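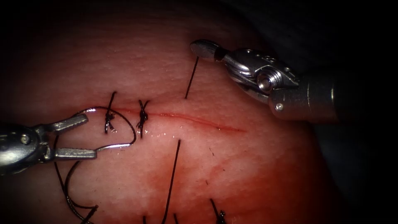
Friday, bench notebook and the rest of it

Got in at 7 to have the cell to myself before Waltraud Harms came down. The left needle driver has been bothering me all week. It felt late on closing, as if the jaws were waiting for a second opinion, and I wanted to sort it before we ran any more closures on the tissue.

Two knots in and the left half of the cut was drawn together. The right half was still open. I stopped there with the jaws apart and the needle and its loop of thread right beside them, and sat looking at the screen for a while. The knots themselves are fine. The second one has its ends splayed in a V, which Waltraud likes and I don't care about either way.

What I don't like is the amount of loose thread lying around below the left driver. We are still cutting the strands too long. All those coils are one more thing for the wrist to catch on. Wrote it on the sheet again – third time.

Parked both arms, backed them out along their shafts and took the left instrument off. Wiped it down, then worked the wrist by hand under the lamp. Pitch fine, yaw fine, grip gritty. I could feel it through the drive disc, a little step just before the jaws meet. Flushed it with the cleaner from Kleinschmidt, blew it out, flushed it again. The second flush came out gray. After that the step was mostly gone but the slack was still there.

So, cable tension. The Vilberg manual gives the procedure in 23 steps and leaves out the locking screw, which you have to back off first or you will be turning the adjuster against nothing. I have written this inside the front cover now. Took up the slack a quarter turn at a time, and cycled the jaws 300 times on the stand with the counter running. Ate my sandwich during that. Checked again afterward and it had settled a hair, so I gave it one more small turn and locked it.

Put it back on and ran the homing. Failed the first time, grip axis out of range, which was my fault for not clearing the old offset. Cleared it, ran it again, passed. Redid the left to right registration after that with the pin block. Error came out higher than I wanted so I cleaned the block and repeated it, and the second number was good enough to sign.

The right instrument I left alone. It is the older of the two and it has been behaving. I did look over the pulley hub with the loupe and saw no frayed strands. It is due for a swap in June whatever happens, and the Ollton people want the old one back for their wear study.

Waltraud came in around the time I was filling out the log. She asked if the delay could be software. I said some of it might be, but I wasn't going to blame the controller with grit in the wrist. She wants to start the Pisidden runs Monday morning with the shorter thread. Fine by me.

Left to do: order cleaner, label the spare drive discs, find out who has the small torque driver. Home by 2. Slept on the couch until it got dark.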